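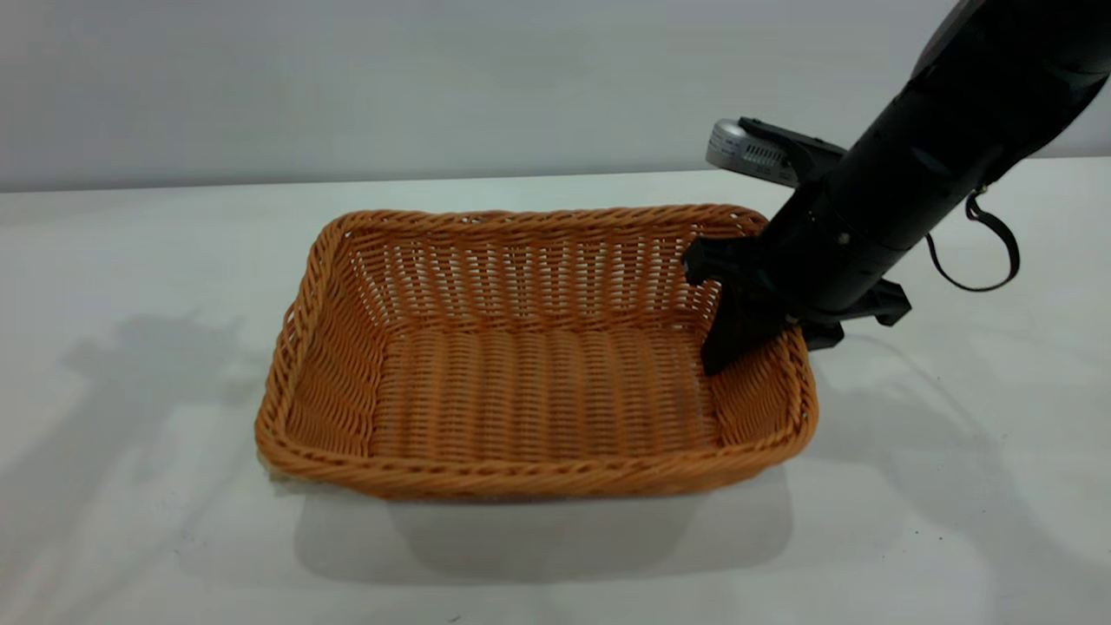

Selon Hema Kulkarni, qui m'a répondu sous mon premier billet, une corbeille à pain doit avant tout laisser passer l'air, et le reste est affaire de goût. Je n'étais pas de cet avis au départ. Après deux mois avec la boîte à pain Flasmont, je lui donne raison sur un point et tort sur un autre.

La Flasmont est une boîte en métal laqué avec un couvercle en hêtre qui se retourne pour servir de planche. Je l'ai achetée en octobre, en remplacement d'un vieux sac en lin. Elle existe en deux tailles. J'ai pris la grande, qui accepte une miche de campagne entière et une demi-baguette à côté. Une baguette complète n'entre pas, il faut la couper.

Côté conservation, un pain au levain y reste bon trois jours. La croûte ramollit dès le premier soir, la mie tient bien. Avec un pain blanc du supermarché, je n'ai pas vu de différence avec son sachet d'origine. Le pain de seigle est celui qui en profite le plus – je l'ai mangé jusqu'au sixième jour sans le griller.

L'aération est le point faible. Il y a 12 petits trous à l'arrière, tous sur la même ligne, et ils se retrouvent bouchés si on pousse la boîte contre le mur. J'ai eu de la moisissure une fois, sur un pain rangé encore tiède. Depuis, je laisse un espace derrière et j'attends que le pain ait refroidi. Pour les viennoiseries, une corbeille ouverte en osier ou en rotin tressé convient mieux, à condition de tout manger dans la journée.

Le couvercle-planche est correct. Les rainures retiennent les miettes, mais elles sont étroites et il faut une brosse pour les vider. Le bois a légèrement gondolé après un lavage trop mouillé. Une couche d'huile alimentaire et une nuit à plat l'ont presque remis droit. La boîte elle-même s'essuie avec une éponge. La laque n'a pas bougé, sauf un éclat dans un angle, à l'endroit où je l'ai cognée contre l'évier.

Le modèle équivalent de chez Kurup, que Szymon Sobczak m'a prêté, ferme mieux et coûte environ 16 euros de moins. Son couvercle en plastique ne sert à rien d'autre, et l'intérieur garde l'odeur du pain aux oignons.

Je garde la Flasmont pour les miches. Les croissants vont dans la corbeille, avec un torchon dessus.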